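Slide 7. Daylight in loft conversions: speaker notes
Babar Zaidi, Clevley session

Start with the glazing ratio. Planners ask for window area against floor area, but the figure says little about where the light lands. A roof window sees more sky than a vertical one of the same size.

Give the Minley readings: 3000 lux at the sill, 51 at the back wall, overcast, noon in May. Pause here.

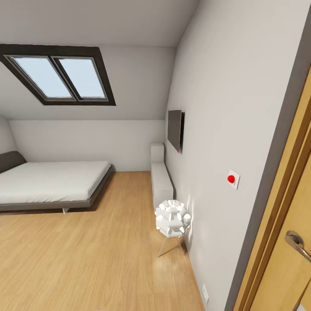 Next, reveals. Splay the lower lining to vertical and the upper to horizontal. Square-cut linings at Hurnis cost us 25 percent of the light at desk height.

Overheating: external blinds first, glass coatings second. Skip the Soomro case if short of time.

Questions on U-values go to the handout, table 2.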